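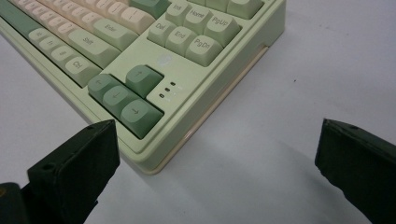 Winthorpe library swaps out its old keyboards, green ones get the most votes

WINTHORPE - The public computer room at the Winthorpe library is getting new keyboards this March, and people who use the place got to pick them. Two models went out on the tables for a trial. A mechanical one in pale green won it easily.

Voting slips went in a box by the printer. Total came to 1000, a lot more than the library planned for. Box had to be emptied twice.

"People care what they type on," said Hrefna Bundgaard, who runs the computer room. "I had folks asking for the green one by Wednesday lunch."

The old boards were flat black office models, letters worn off, a few with sticky space bars. Complaints go back years. Most common one at the desk: can't find the @ sign.

Shouldn't be a problem now. Dark gray print on cream keys, the at sign up over the 2 where it belongs. Esc is sage green and sits off by itself in the corner, and F5 through F8 are green too, so they're easy to pick out from the cream ones next to them.
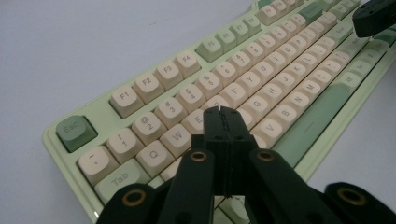

Full set of navigation keys was a must, Bundgaard said. Job seekers filling in long forms use Home and End all day, and teh family history group wanted real arrow keys for scrolling through parish records. A smaller board without them was dropped early on.

Noise was the main worry. Mechanical keys click, and the reading tables are right next door in the Correia Room. The library is putting down desk mats and moving the quiet tables to the far wall. Anyone still bothered can ask for a seat upstairs.

Order is for 18 keyboards, paid from a $3000 equipment fund that also covers the mats and new mice. Clustby branch will get the best of the old ones as spares. The rest go to recycling.

Computer room closes at noon on changeover day and reopens the next morning. Bookings for that afternoon will be moved, call the desk if you havent heard.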